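Rechercher dans le forum... OK

Corde pour l'arbre à chat : laquelle tient ?

minouche53
Bonsoir à tous ! Je refais le poteau de notre vieux Tinby (acheté du temps où on vivait à Varovberg, c'est dire) et j'hésite entre le sisal et une corde tressée plus douce. Mes deux chats griffent comme des forcenés, et il me faut bien 6 mètres...

lagriffe
Sisal, sans hésiter ! Le reste s'effiloche en un mois, j'en ai fait les frais l'hiver dernier.

papyrus_k
Pas d'accord, chère lagriffe. Mon vieux matou boude le sisal depuis toujours, et une grosse corde chinée bien serrée lui plaît beaucoup, avec un point de colle à chaque bout. Je pensais à quelque chose de ce genre :
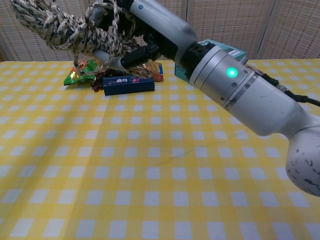
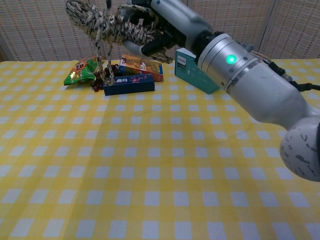 Corde épaisse, tons crème et brun foncé sur la première photo

minouche53
Oh, elle est jolie, elle irait très bien avec mon tapis ! Vous la fixez avec des agrafes ?

papyrus_k
Jamais d'agrafes, malheureuse, pensez aux coussinets !

lagriffe
Joli, oui, mais je reste sur mon sisal. On en reparle en juin ;-)

Dernière mise à jour : dimanche, 21 h

Commentaires des lecteurs

tante_odile : Merci, j'ai choisi le sisal, et le chat dort dessus.
bricolo2000 : Et pour un poteau carré, vous arrondissez les angles ?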